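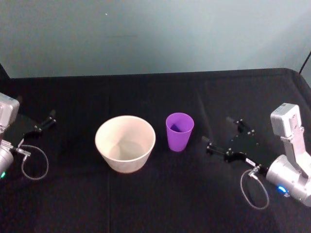
Search this site Go

3.2 Cell set-up and upkeep

The cell at Stukow has two arms facing each other across a table under black cloth. Its makers, Trilside, sell it as needing no regular attention between yearly services. We doubted this from the start, and the log gives little reason to change our minds. Over 145 working days the arms were stopped for hands-on work 23 times. Most stops were short. Few were of a kind the service manual mentions.

The commonest job was the loop of line hanging at each wrist. Too short, and it pulls when the wrist turns; too long, and it drags on the cloth and shifts the folds. The manual gives one length for both sides. We found that length wrong for the right arm and let it out by two finger widths, a figure we can't defend except to say the stops grew fewer. Whether the new length caused this is an open question, as the finger screws were tightened in the same week.

After any such work we ran a plain lift check with a cup and a bowl (Figure 2). The Riviere checklist asks only that the cup leave the table. That seems to us a weak test. A cup can be lifted by fingers that are well out of line, and a light plastic one will forgive a good deal. We kept the check for want of a better one, and added a second look at the finger screws by hand.

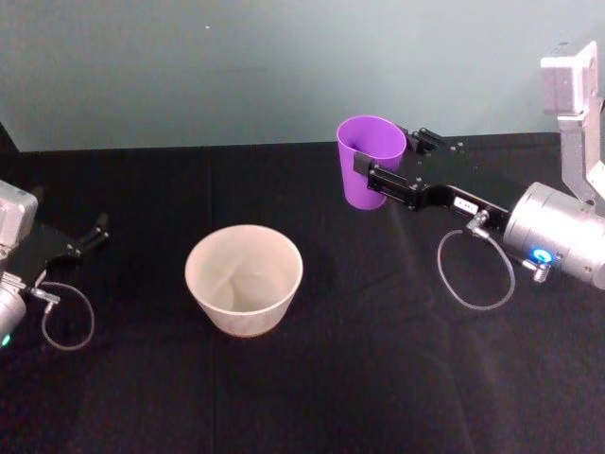
Figure 2. Lift check. The right gripper holds the purple cup just above the cloth; the left gripper is open.

We also can't support the claim that status lights are enough to judge the health of an arm. In December the right arm missed its mark for most of a morning with no change in colour on the housing. The fault was a loose finger screw. No light could have reported it, and it took some 113 minutes to find because we trusted the light first.

Contact: Wavby Papers Office | Copyright Wavby | Back to top

Comments

Khang Văn: Which screw? We run the same cell and ours loosens on the upper finger only.

rdl_tech: Changing line length and screws in one week spoils the comparison. You admit it, but still.

Khang Văn: Agree on the lights. We put tape over ours.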